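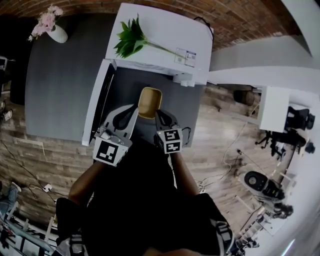
The Club That Teaches by Hand

The students of the Platden club have a rule on the door of their room, written on paper and changed many times. The newest version says: "Show it first, then explain." I was reading it when the door opened and a young man asked me to please watch my feet for the cables.

Platden is a student robotics club. It began in March of last year with 6 members and one shelf. Today the mailing list is longer than the list of people who come, as with every club, but on a good evening the room is full and the discussion is loud. The members study mechanical engineering, computer science, and in one case nursing. They want to enter the household class of the Eltero Cup, a student competition where a robot must do small jobs in a home it has never seen before.

The jobs sound very easy. Pick up a bowl and put it somewhere else. Open a drawer, close it again. Move a flower without breaking the stem. A child of four can do all of this, and the members know it, because one of them brought her little brother in the first month and he did the full list before his juice was finished. For a robot the same list can be a whole year of work.

Many teams write long programs for each job. Platden has chosen to collect examples. A member takes a hand-held gripper, with two fingers like the ones a robot would have, and does the job with it. Cubes with black and white patterns are fixed to the tool, so that its movement can be followed. Later the recordings go to the computer, and the computer tries to learn from them what a good grasp is. The club's collection has 3422 recordings now, and the members speak about it the way farmers speak about a harvest.

Itziar Garrido keeps the plan for the recording sessions. She is in her third year and she speaks quickly, with a pencil in her hand which she never uses. "New people come here and want to be fast," she told me. "I ask them to be slow, and also to be a little different every time. If you always take the bowl from the same side, the robot will believe that bowls have only one side."

A session takes 20 minutes, and then the person must rest. This was decided after an argument. Some members wanted to work for one hour without a break and have the job done. But when they looked at the recordings from the last part of the hour, the hands had become lazy. The fingers were closing too early, or the bowl was put down with a small push at the end. Nothing in it was wrong exactly, but it was not something they wanted a machine to copy.

I tried it too. The tool is bigger than I expected, and for the first minutes I felt as if I was wearing someone else's hands. You must forget your own fingers and think only of the two which you have now. My bowl fell back to the cabinet three times. On the fourth time I held it, and I was so proud that I forgot where I should put it.

The objects change with the task list. This term it is kitchen things, small dishes, and artificial plants, which are hard in a way I did not imagine. A stem is thin and long, and when you lift it in one place, the other end does what it wants. Stellan Dahlgren has made the flowers his specialty. He has 232 recordings with stems and leaves under his own name, and he says that he will stop when the robot can fill a vase for his mother's birthday.

Not all is going well. In the last practice round, under the rules of the Tóth league – a smaller event that the club uses for training – their robot opened the drawer very nicely and then did not let go of it. It stood there until the time was over. The team got points for the opening, and on the way home they had a long conversation about whether they had ever recorded the letting go. They had, but often the recording was stopped a moment too early. Now each session ends with an open gripper and one quiet breath, and the new members learn this before they learn anything else.

The finger pads were another lesson. The first ones were smooth and many dishes slipped. The rough texture that the club uses now was drawn by two students over a weekend, and it has been changed several times. Plindico, a local parts shop, lets the club have leftover material for a small price, and up to 20 pads can be made from one sheet if the cutting is careful.
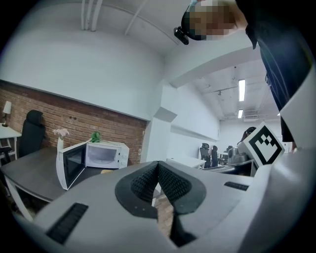

According to Itziar Garrido, the pads are still the part she would most like to change before the competition. They hold a dish well, she said, but they are too strict with a leaf, and she would like a softer pair for the plant tasks. The others want to keep one pair for everything, because every change of the fingers means that a part of the recordings must be made again. The question will be voted on at the next meeting.

I asked if it was boring to do the same small action so many times. Several people laughed, and one said yes. Then a first-year student told me that she had started to notice her own hands at home, how she turns a cup a little before she lifts it, and how she holds a drawer with her hip when both hands are full. She had put the cup into her notes for the next session. The hip is not allowed by the rules.

The club meets on Tuesday evenings, and new members can come without any experience in programming. They should bring shoes that are comfortable for standing.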